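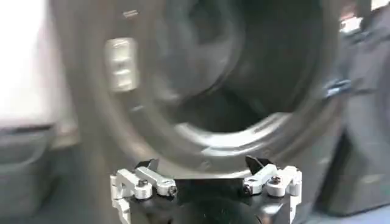

Siebe Mulder

Section 9. Cleaning the Door Seal, Drain Filter and Detergent Drawer

This section covers the shared laundry room at Lullivside. It applies to the front-loading washers only. For the dryers, see the next section. Last revised Feb 20, 2021.

Before you start

You will need a shallow tray, two old towels, a soft brush, a cloth and a bottle of Drimix drum cleaner. Do not use bleach and Drimix in the same machine on the same day.

CAUTION: Switch the washer off at the wall before you open the filter cover. If the last wash was a hot one, wait until the water has cooled.

9.1 Door seal and glass

1. Open the door fully and check the drum for socks, coins and hairpins.
2. Pull back the fold of the rubber seal with your fingers and wipe inside it with a damp cloth. Work all the way around. Most of the lint collects at the bottom.
3. Wipe the inside of the glass, then the rim where the glass meets the seal.
4. Wipe the latch with a dry cloth. Do not spray anything on it.
5. Leave the door ajar when you finish.

Note: Black spots on the seal that do not wipe off are stains and do no harm. Report any tear, however small.

9.2 Drain filter

1. Open the small cover at the bottom front of the machine.
2. Lay one towel on the floor and set the tray under the drain hose.
3. Pull the plug from the hose and let the water run out. Empty the tray as often as needed.
4. Turn the filter counterclockwise and pull it straight out.
5. Rinse it under the tap and brush off any lint.
6. Screw the filter back in until it stops. Refit the hose plug and close the cover.

CAUTION: A filter that is not screwed in fully will leak during the next fill.

9.3 Detergent drawer

1. Pull the drawer out as far as it goes, press the tab and lift it free.
2. Soak it in warm water, then brush the softener compartment.
3. Dry the drawer and slide it back in.

9.4 Cleaning wash

1. Check that the drum is empty.
2. Pour 70 ml of Drimix into the main wash compartment.
3. Select Cotton, with no prewash, and start the machine. The program runs for 2 hours.
4. Wipe the seal dry afterward.

Do this once a month. From November on, when the room is colder, check the inlet hoses at the same time.

If the door will not open after a wash, wait for the lock to release and try again. If it stays locked, hang the red card on the machine and tell Parvaneh Alipour in room 42. Spare filters are kept in the Solanki cabinet, bottom shelf.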